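Zippered lunch tote

A zippered lunch tote is a soft-sided bag used to carry a single meal or snack. It is distinguished from the lunch box by its flexible walls and from the open shopping tote by its full-length closure. Most patterns are boxy, with a sewn base panel and two webbing handles.

Closure

The zipper runs along the top of the bag and, in many patterns, continues down one end. Extending the zipper past the top edge widens the mouth and lets rigid containers be loaded without forcing the seams. Contrasting trim, often gray on a navy body, marks the line of the opening. 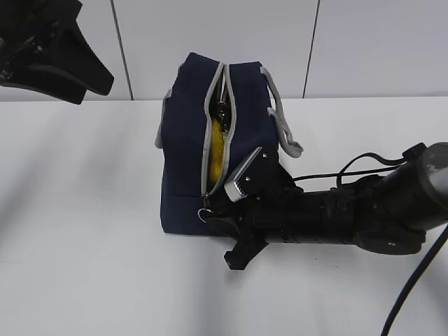
Annatjie Maluleke objects that the end zipper is a weak point, and that a bag carried half open will strain at the lowest teeth long before the handles wear out. Makers answer this in part with a bar tack below the stop. The Hirkar pattern uses 2 rows of stitching there; the older Mekum pattern has none.

Body and base

Side panels are cut from canvas or a similar woven cloth and joined to the base with straight seams. Unlined bags crease readily and tend to slump when empty -- a stiffened base corrects this only near the bottom.
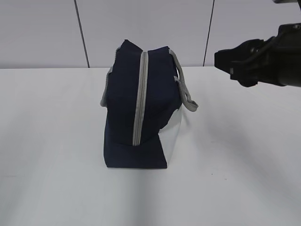 Handles are sewn into the upper part of the side panels and fall outward when released. Webbing ends should be folded under before stitching, as a raw end frays with use. The Grumero pattern sheet, revised 3/22/23, calls for a 10 cm overlap between handle and panel.

Care

Crumbs collect in the base seam and along the zipper. The bag is emptied, turned out as far as the base allows, and wiped with a damp cloth. It is dried with the zipper open.

See also: Bento bag; Coil zipper; Webbing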